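Betedska (simulation kit)

Betedska is a simulation kit for two-armed robots, sold by Garkville since April 2018. Used mostly by small labs and colleges that want to test arm control before buying hardware. Package has a set of furnished rooms, a pair of arms with grippers, several virtual cameras and a scene editor. Name is often mixed up with Cornska, an older product from the same firm, now dropped.

Development

First written by Mwanahawa Massawe as an add-on to the Mbwambo physics engine. Kipchumba Mfaume joined later, did the lighting and most of the camera code. Current release dated 5 January 2020.

Views

Every camera in a scene renders separately. Close views and a wider one can be saved from the same session, shadows included.

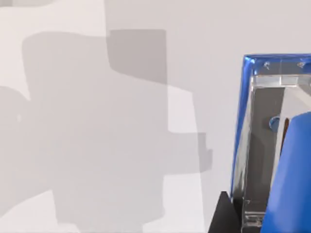
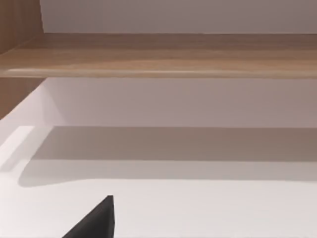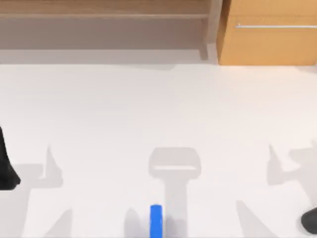

Resolution is set per camera, and users can switch shadows off to save time. Doing so roughly halves the load on older machines, acording to the manual.

Contents and price

The standard edition holds 46 rooms and 1118 loose objects. Furniture can be moved or recoloured but not resized, a common complaint. Single licence costs 300 pounds, with 2 years of updates. College licence priced on request.

Reception

Reviews mixed to good. Setup praised as quick, shadows and wood finishes too. Documentation thin, esp. on gripper friction, and the scene editor has a habbit of losing camera names on save. A patch was promised, not yet out.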